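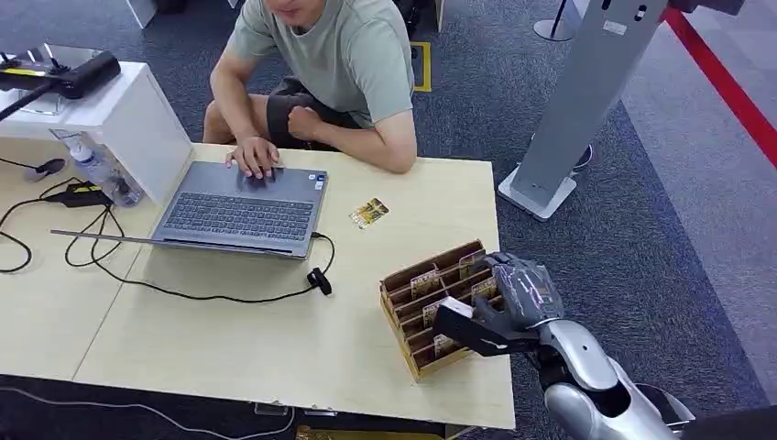 Search this journal
Enter keywords Go

4. Seat height and reading comfort in the Pretham rooms

We were glad to find that the teaching staff at Pretham had kept such good notes on their Skostwood tables, and we leaned on those notes a good deal in what follows. Over 314 sessions were logged between February and the end of term, in 16 rooms, and the people teaching in them were kind enough to mark each change of chair height as they made it (Figure 5). Most settled on one height early and stayed there.

Figure 5. Chair height changes per session, by room.

Related articles
Clutex drawer runners under daily classroom use
Shelf depth in small lecture rooms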